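Keeping a Pair of Hand-Held Grippers in Working Order
Project report, Esteck student workshop, April 15, 2025

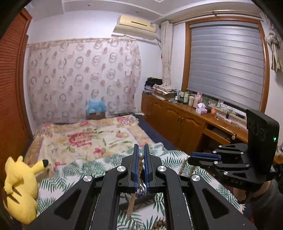
When our group took over the two Turnis grippers this spring, we thought most of our time would go into recording and very little into looking after the hardware. We were wrong about that, and in the end the upkeep became the part we enjoyed most, so it takes up most of this report.

The first job was the finger pads. The blue pads do all the touching, and they pick up lint and skin oil much faster than we expected (anything worked on over a blanket is hard on them). We wiped them with a damp cloth before every session and changed them after 251 grasps at first. That turned out to be wasteful, so we moved to changing them only when a string of beads slipped twice in a row. Beads are a wonderful test, by the way! They roll, they sag, and they show up a worn pad long before a box or a cup would.

The second job was the pivots. Ours had loosened a little by the end of the first week, and the fingers no longer met squarely at the tips. We tightened each side a quarter turn at a time, going back and forth between left and right, and closed the fingers on a slip of paper after each turn. If the paper pulled out easily, we kept going. Our first attempt took 28 minutes and a good deal of grumbling. By April we could do both grippers in 20.

Over the whole project we logged 2,113 grasps in the notebook we called Kutden, after the shelf where it lived. One mistake we would like to own up to: for the first few days we wrote down pad changes but left out the pivot work, so we can't say which of the two cured our early slipping. The next group should give each its own column, and should order spare pads early, as our second set took most of the month to arrive.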